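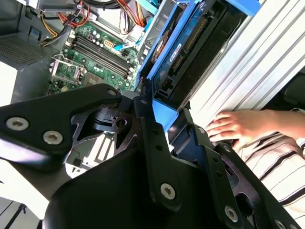 *Gripper and open desktop tower, Hedby workshop.*

Progress report to the Prolance Education Fund
Project: Robotics kit lending for middle schools, Hombridge district
Prepared by: Farzana Afridi, program manager
Period covered: start of the spring term through May

## Where we are

The lending program is running in 11 schools, which is the number we gave in our application. One of the original schools, Royer, dropped out before its first loan when its science teacher moved to another district. Its place went to the next school on the waiting list, and that school had its kits in time for the second rotation.

So far 172 students have used a kit in class. This is a count of names on the sign-out sheets, with repeats taken out. It doesn't include students who came to the open afternoons at Hedby, where we don't take names.

Each school keeps a set for one rotation and then returns it for checking and recharging. The first rotation ran over by several days at most schools. We have added a gap between rotations so that a late return no longer delays the next school.

## Teacher training

Monique Delaunay led all four training sessions. The first two were held after school and attendance was weak. We moved the others to district in-service time and both were full.

Teachers asked for less on building and more on programming. Most of them could follow the assembly guide without us, but got stuck when a sensor reading didn't match what the code expected. Monique rewrote the second half of the session around fault finding, and the handout is now one page per fault. Copies are available if the fund would like to see them.

We still don't have enough teachers trained per school. At several sites only one person knows the kits, and the Royer case shows what happens when that person leaves. For the fall we will ask each school to send two.

## Kit condition and repairs

Losses have been low. Most of what goes missing is small - wheel hubs, short cables, axle pins. Motors have held up better than we planned for. Battery packs have not, and a number of them no longer hold enough charge for a full class period.

Jérémie Guillot handles checking and repairs. He has asked schools to put a note in the box when something breaks, and most now do. Boxes that come back without a note take him much longer, as every part has to be tested.

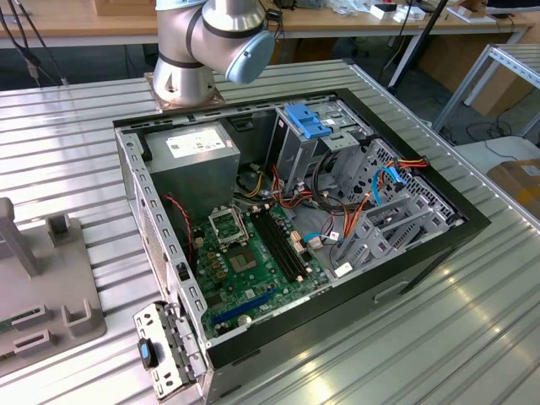 ## Budget

Spending is on plan except for two lines. Batteries are over, for the reason given above. Transport is under, as the district van has carried most of the boxes at no charge to us.

We request approval to move $2,000 from transport to parts and batteries. The total grant amount would not change. Aurélien Besnard in our finance office can send the line-by-line figures.

## Problems still open

- The loan calendar is a shared spreadsheet and has been overwritten twice. We need a proper booking form before fall.
- Student feedback forms came back from fewer than half of the classes. The form is too long and we are cutting it down.
- Storage at Hedby is tight when all the sets are in at once, mainly over the summer.

## Next period

Jérémie will do a full parts inventory once the last rotation is back. Monique will set the fall training dates with the district. I will contact the schools on the waiting list and confirm which can send two teachers.

We would like an answer on the budget change before the summer parts order goes in.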